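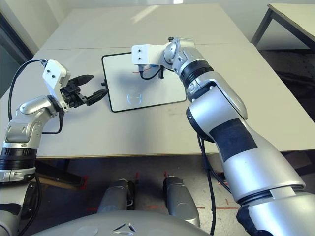 White board on the gray table.

2020-05-23
Posted by: list member, Clotden

Re: [doltthorpe-tutors] whiteboard ink that won't come off

> Mine have gone gray all over after 2 terms. Spray does
> nothing. Bin them? We have 60 of the small ones.

Don't bin them yet. Go over the old ink with a fresh marker, wipe while wet, then a damp cloth. Did ours in Febuary, most came up fine. No scouring pads!! Ruined 6 that way.
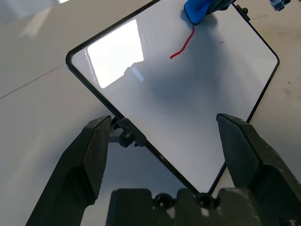
Small board, black edge, blue eraser or sponge at the top.

Van Leeuwen still sells the cloths, will send the order code tonite. Zarov ones shed fluff.

Recent on this list:
- Spare chairs, Clotden hall
- Summer timetable draft
- Marker caps, again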